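Garaje: tope de aparcamiento con pelota y cordón

Sirve para detener el coche siempre en el mismo punto cuando la plaza es justa de fondo. Basta una pelota de tenis, un cordón fino y una hembrilla cerrada. El color amarillo se distingue bien contra el parabrisas, incluso con poca luz. 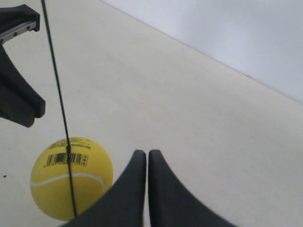
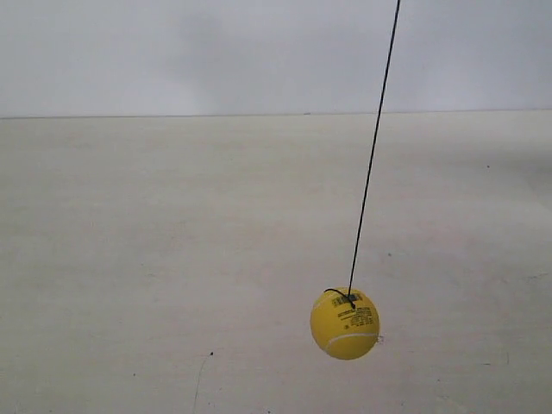

Pelota de tenis amarilla y cordón negro.

Material

Pelota de tenis usada
Cordón trenzado de poliéster, 2 mm
Hembrilla cerrada con taco adecuado al techo
Punzón, aguja lanera y arandela pequeña

Montaje

Estacione el coche en la posición definitiva, con el portón cerrado y espacio libre suficiente delante. Si hay banco de trabajo, deje al menos 600 mm entre el parachoques y el canto del banco.

Marque en el techo la vertical del parabrisas, a la altura de los ojos del conductor. En techos de placa de yeso conviene buscar el perfil metálico; el taco de expansión corriente acaba cediendo.

Perfore la pelota de lado a lado con el punzón. Pase el cordón con la aguja, coloque la arandela por debajo y remate con un nudo doble. El extremo se sella con mechero.

Deje 200 mm de cordón sobrante en la hembrilla para corregir la altura. La pelota debe rozar el cristal sin apoyarse en él.

Con dos coches de distinta altura, ajuste para el más bajo. Leen Akl propone un nudo corredizo tipo tensor, que permite cambiar la medida sin escalera.

Mantenimiento

Revise el cordón cada mes de julio. El poliéster envejece poco, pero se desgasta en el roce con la hembrilla. Si aparece pelusa en ese punto, corte el tramo y vuelva a anudar.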